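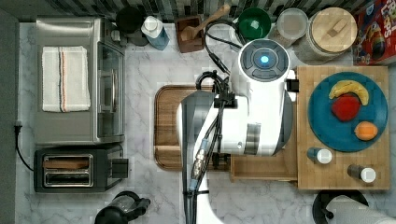
I spent most of Monday teaching a robot arm to put fruit on a plate, and my shoulders still haven't forgiven me. A small firm called Cukeo has been running its kitchen trials at Werau since the spring, and this week it let a handful of outsiders have a go at the controls. I put my name down the minute the email came round!

The idea behind the project, which they've named Yeh, is simple enough to explain over a cup of tea. Nobody writes out the movements for the arm. A person does the job first, either by taking hold of the arm and guiding it along or by steering it from a chair with a pair of handheld controls, and the system stores everything that happened – where each joint was, how fast it moved, when the grip closed. Do that enough times and the arm should be able to have a stab at it alone.

"Enough times" is the bit that made me gulp. Silviu Husar, who looks after the teaching sessions, told me they had 1,829 good runs stored by the time I turned up, and that they want another 400 before the end of May. A run only counts if the person finishes the job without a long pause or a bump. I asked how many of mine would count. He was very kind and changed the subject.

We started with hand guiding. You'd think it would be the easy one, and in a way it is, since the arm goes more or less slack and follows wherever you push it. But you have to stay out of the way of the cameras while you're pushing, so you end up leaning over the worktop at a daft angle (hence the shoulders). I did the banana first. Bananas are a pain, it's the curve – grab one too near the end and it swings round and knocks whatever you've already put down.

Then Silviu moved me over to the remote controls, and I liked those far more. There's a slight lag, and for the first few goes I kept overshooting and then pulling back too hard, like somebody learning to park. Kálmán Oláh, who wrote a good part of the software, says the wobbles aren't wasted as long as you recover from them. He'd sooner have a slow run with a mistake put right than a perfect one, as the arm needs to see what to do when things slip. 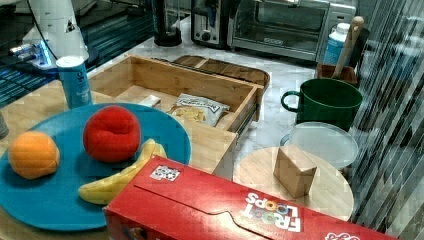
They also move things about a lot between runs. Same job, different mess. A cereal box gets laid on its side, a plate gets shifted to another spot, something new turns up in the way, and off you go again. Kálmán reckons the early version learned its kitchen by heart and went to pieces when a mug was moved by the width of a hand, so now the tidying up (or untidying) is written into the timetable.

Not everybody there agrees on which way of teaching is better. Silviu prefers hand guiding for anything fiddly and thinks newcomers pick it up faster. Kálmán would happily drop it altogether and put the money into more control sets. They have 2 at the moment, and there was a queue for them all afternoon. A partner firm, Rusness, is building 3 more with a lighter grip, which I'm all for, my thumbs were aching by four o'clock.

I didn't get to see the arm try the fruit job alone, as that's being saved for the next round of trials once the new runs have gone in. Sessions carry on at Werau through May and there are still places on the afternoon ones. Wear something you can stretch in, and ask for the remote controls early.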